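Letters, slowly
by Ginevra Cocco
February

I have been trying to write letters again, real ones, on paper, and I want to tell you how it's going, because a few of you asked after my last post (thank you, I read every comment, even when I'm slow to answer).

It started with a box of my aunt's letters from Skirkia. She wrote to my mother for most of her adult life, and hardly anything happens in them. The bread came out flat. The neighbor's boy got a job. I read them at the kitchen table until well past 90 minutes had gone by and my tea was stone cold, and I missed her so much -- more than I had in years.
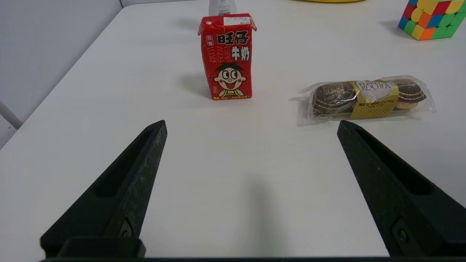
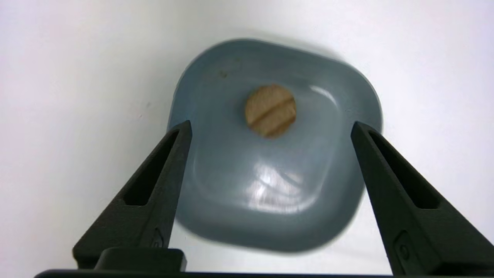
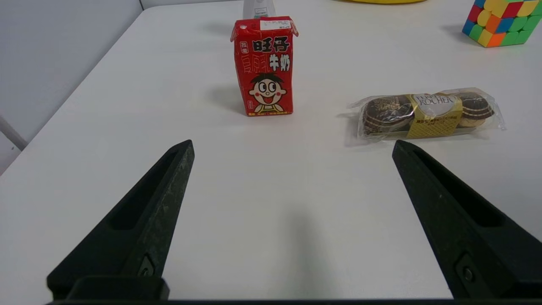 A milk carton and a pack of chocolates in the last one.

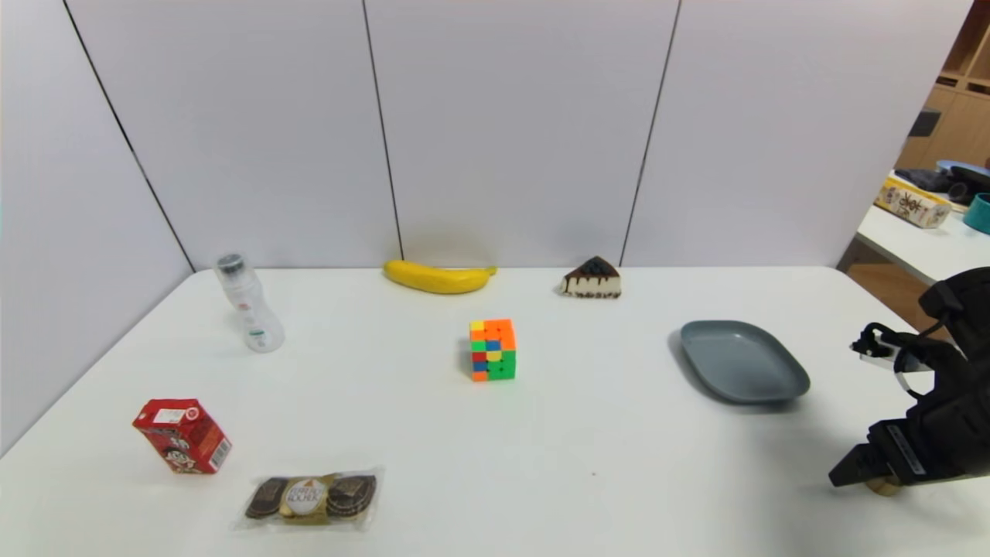
So I bought a pad of plain paper and wrote to Carmela Cirillo, who moved to Drorlow ages ago and who I only ever text. My handwriting has gone terrible! I wrote one page, tore it up, and wrote it over, and the second one was stiffer than the first, so now I just send whatever comes out, crossed-out words and all. She wrote back four pages, mostly complaining about her landlord, and I've read them more times than I'd like to say.

Next I owe one to Jailson, and after that I still have to find a decent pen.

22 comments
200 shares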